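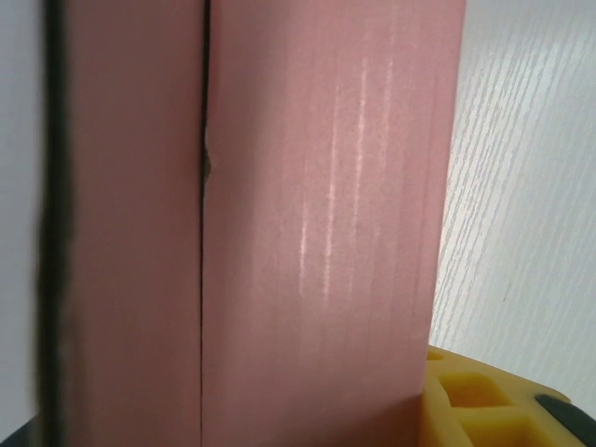
*Wrist camera view, cell 4, Skellinport open day. The pink thing is very close.*

I took the early train to Skellinport to see the Prolach cell, and so, apparently, did half of Jernurport. We were let in four at a time, which left plenty of time to study the coffee machine (out of order, no robot assigned).

The cell is one arm, one gripper and a table with a white wood-grain top. Buthelezi, the firm that looks after it, has put a monitor by the fence so visitors can watch through the wrist camera. Mostly you watch pink. There's a dark seam down it with a ragged little notch, and a yellow grid of square pockets down in the corner, and after ten minutes I had opinions about all of them.

Upkeep is less glamorous than the brochure. The lens gets wiped every morning with a cloth. The finger pads are swapped after 2884 cycles; the counter read 1817 when I was there. After a swap they jog the arm to a fixed point, check the blurry finger at the left of the picture against a pencil line on the monitor bezel, and nudge until it agrees. I asked about the pencil. It's an HB.

Bring a sandwich.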